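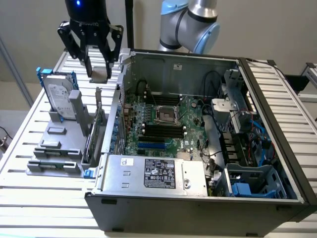
La pinza con su chapita, el PC tumbado y sin tapa. Jornada de puertas abiertas en Trevemer, marzo.

He pasado la mañana viendo cómo un robot monta un ordenador. Voy a contarlo en hilo porque en casa ya me han pedido que pare.

Contexto: Trevemer abre la nave una vez al año, te dan una acreditación con el nombre mal escrito y un café que sabe a acreditación. Grupos de 12 personas. En el mío había 15, o sea que la automatización del registro va por su cuenta.

Nos lo explica Liesbeth Verbruggen, que lleva la célula de montaje. Primera frase: "No toquen nada". Segunda frase: "Usted, el de la mochila, tampoco". El de la mochila era yo.

La célula la llaman Lurnora. Pregunté si era un acrónimo. Me dijeron que sí y que ya no se acordaban de qué.

Para quien no lo vea en el móvil: la torre va de lado, con la placa base ya puesta y el zócalo de la CPU vacío. A la izquierda está el útil con las piezas preparadas. El disco duro, un Seagate, espera de pie con sus dos guías azules, más tieso que yo en una boda. Al lado, una tarjeta de expansión verde, también en vertical.

Lo de las guías y pestañas azules tiene su gracia. Son lo que un humano busca con el dedo para saber dónde se aprieta. Según Liesbeth, al robot el color le da lo mismo, trabaja con posiciones enseñadas y fuerza. El azul se queda para quien tenga que abrir el ordenador después.

Parte difícil de la mañana, y cito mis notas: "chapa". Uno esperaba que lo complicado fuera el procesador. Pues no, nos tiramos media visita hablando de una chapita gris que cabe en el bolsillo de las monedas.

El problema es que es plana y fina. Si los dedos la cogen un pelo torcida, llega torcida, y entonces roza el borde y el programa se para por precaución. Yo he montado muebles con ese mismo criterio.

Un señor de la primera fila: "¿Y cuánto tarda en montar uno entero?". Liesbeth: 25 minutos si no se para. El señor: "Mi hijo lo hace en 15". Liesbeth: "¿Su hijo hace turno de noche?". Fin del turno de preguntas del señor.

Dato para los cuatro a los que os interese: los dedos de la pinza los diseñó un proveedor, Trajkovski, y van por la versión 30. Pregunté qué les pasaba a las anteriores. Hay un cajón. No nos enseñaron el cajón y es lo único que de verdad quería ver.

Otra cosa que no sabía: los cables. Tarjetas, discos, chapas, todo eso es rígido y se deja. Los mazos de cables los sigue enchufando una persona, porque un cable nunca está donde lo dejaste. Cualquiera que tenga una tele lo sabe.

Me preguntáis por privado si da miedo. A ver. Va despacito, baja, se lo piensa, baja otro poco. Miedo me dio el aparcamiento.

También preguntáis si contratan. Había un cartel junto a la máquina del café, piden técnico de puesta en marcha con inglés y disponibilidad para viajar a Bulach, donde tienen la otra célula. No tengo más información, no soy el cartel.

Me voy con un boli, un folleto en el que el brazo sale muchísimo más brillante y unas ganas tontas de abrir mi propio ordenador, que hace un ruido raro desde Navidad.

Edito: lo he abierto. Me sobra un tornillo. Si alguien de Trevemer lee esto, puedo llevarlo mañana a primera hora.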